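How do you buy a robot? A kids' guide to the shopping list

So you want a robot arm that sorts stuff into bins. Cool! But who pays, and for what? Lots of people think you buy the arm and you're done. Nope.

First job: write down what the robot has to do. Pick up jars. Put them in the right bin. Thats it? Then you don't need one that can lift a cow.

Next, one arm or two? Two arms can hold a thing together. Two arms also means two grippers, more cables, more to fix. More money.

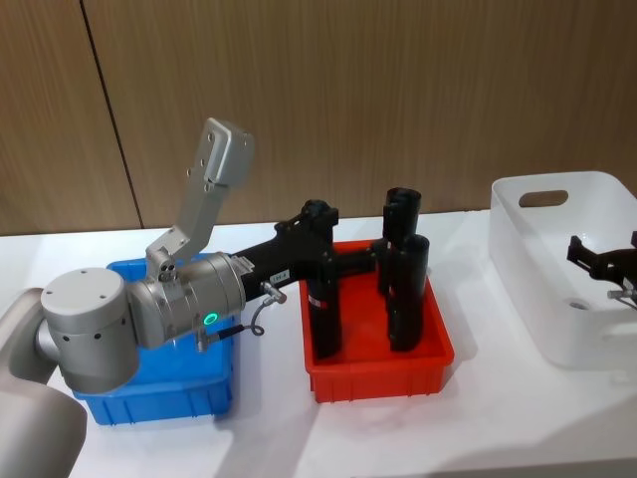 Ruby-Lee McPhee wrote in to ask why you can't just buy one arm now and the other one later. You can! Plenty of places do. Just leave room on the table, and ask the seller if the new arm will work with the old one.

Now the money part. Pretend your class in Flurdale has 700 coins to spend. (Pretend coins. Real arms cost way more.)

Two little Dramska arms: 215 coins each
Two Mamo grippers: 60 coins each
Bins and trays: 12 coins for the lot

Add it up. Go on, get a pencil. 562! So 138 coins left over. Don't spend them on stickers. Grippers wear out, cables get pulled, and somebody has to be paid to set the whole thing up.

Bins are the cheap bit, but choose them early. Too deep and the gripper can't reach the bottom. Too wide and you run out of table. Measure first, buy second.
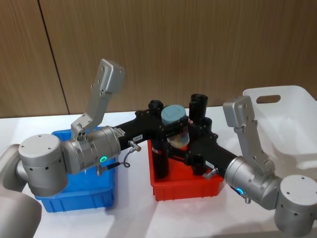 Two grippers, one little container with a gray lid.

Then test before you buy. Very important!! Ask the seller to try it with YOUR things. Round jars, tall jars, slippery lids. A robot that is great with boxes might be be hopeless with jars. The Wasard shop lets you borrow an arm until August, so you can try lots of stuff before paying.
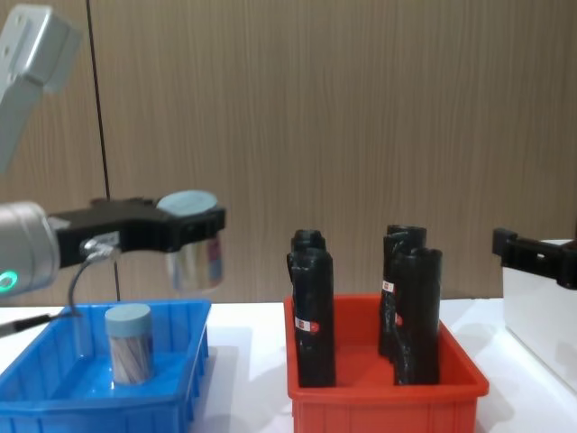 And what if it breaks after we buy it, asks Tom. Good one. Look for the warranty, a promise that the seller will fix it for a certain time. Read how long it lasts. Read what it leaves out too, sometimes grippers aren't covered.

Your turn: make a list for a robot that tidies your desk. Arm, gripper, bins, spare parts, fixing money. What did you forget?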